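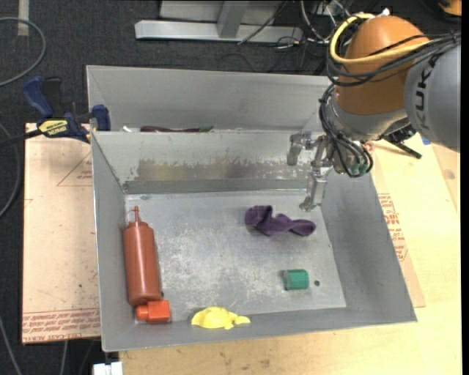

Metallwanne mit Trennwand, vorne eine Spritzflasche

Lesezeit: 2 Minuten

Schiedsklausel im Liefervertrag: Sitz Genf oder Wien?

fulda_referendar
Ich schreibe gerade meine Masterarbeit zu Schiedsklauseln in mittelständischen Lieferverträgen und hänge an einem Punkt. Mein Musterfall: Verkäufer Plakholm (Österreich), Käufer Mahlangu (Südafrika), Vertragssprache Englisch. In der Klausel steht nur „Arbitration in Geneva“, keine Institution, keine Regeln, kein anwendbares Recht. Meine Betreuerin hält das für pathologisch. Ich meine, man kann damit arbeiten. Wie seht ihr das?

Kollisionsnorm
Unvollständig ja, pathologisch nein. Wenn Genf als Sitz auszulegen ist, gilt das 12. Kapitel IPRG, und bei der Ernennung der Schiedsrichter hilft notfalls das staatliche Gericht am Sitz. Die Parteien wollten erkennbar ein Schiedsgericht.

streitwert37
Sehe ich anders. „In Geneva“ kann auch bloß der Verhandlungsort sein. Ich hatte im April so eine Klausel auf dem Tisch, und wir haben uns wochenlang nur über die Zuständigkeit gestritten. Für die Mandantin war das teuer, in der Sache war da noch kein Satz geschrieben.

Kollisionsnorm
Wenn sonst kein Ort genannt ist, spricht doch alles für den Sitz. Wer trennt in so einem Vertrag denn zwischen Sitz und Verhandlungsort?

streitwert37
Die Gegenseite, sobald es ihr nützt.

C. Lekota
Zum anwendbaren Recht: Bitte nicht vorschnell beim CISG landen. Südafrika ist kein Vertragsstaat. Über Art. 1 Abs. 1 lit. b kann man trotzdem hinkommen, wenn die Verweisung nach Österreich führt. Ein Schiedsgericht mit Sitz in Genf würde allerdings erst Art. 187 IPRG prüfen, also das Recht mit dem engsten Zusammenhang. Das gehört in der Arbeit in ein eigenes Kapitel.
Chantelle Lekota

fulda_referendar
Danke, das mit Art. 187 hatte ich nur in einer Fußnote. Wie viel Platz würdet ihr dem geben? Ich habe noch 20 Seiten, Abgabe ist am 25. Oktober.

paragraf_susi
5 Seiten reichen. Der Schwerpunkt ist die Auslegung der Klausel, und die Prüfer wollen sehen, dass du die Gegenansicht ernst nimmst. Also auch das Argument von streitwert37 sauber darstellen.

streitwert37
Zustimmung zum letzten Satz. Bei der Seitenzahl wäre ich eher bei sieben.

fulda_referendar
Ok, ich baue die Gliederung um und stelle sie am Wochenende hier rein.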